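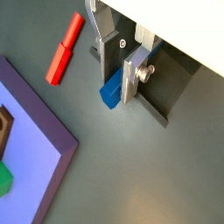
Last edited: 22 November 2020

Test network notes, Preleo token contract

Continued from the October entry. I moved the node from the old machine to the one in Clendby, and the chain data is copied completely. Sync is finished. The wallet from Citthorpe still has the old address format, so do not send test coins there until I change the config.

Today I looked at the transfer function again. In the first version, the owner field was private but the token ID was visible in the log, so anybody could follow one token from wallet to wallet. Now the log keeps only a hash. I minted 200 tokens and transferred 70 of them between two wallets. All transfers went through, but 18 needed a second try with a higher gas limit. I do not understand yet why these and why the others passed with the same setting.
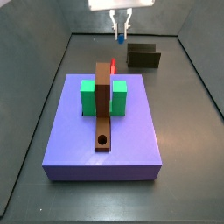 Viewing keys are the next problem. When the owner makes a new key, the old one must stop working at once, and in our contract it stays valid until the next block. For the Baek demo this is maybe acceptable, for real use it is not. The demo metadata has a public part and a private part – for the public part I wrote the plain text "small blue object held between two white fingers", and the private part holds only a serial number. With the old key I could still read the serial number, with a wrong key I got the error as expected.

To do: set gas limit per message type, write a test for the key change, repeat the transfers with 48 tokens in one batch. Also ask Citthorpe which wallet version they run.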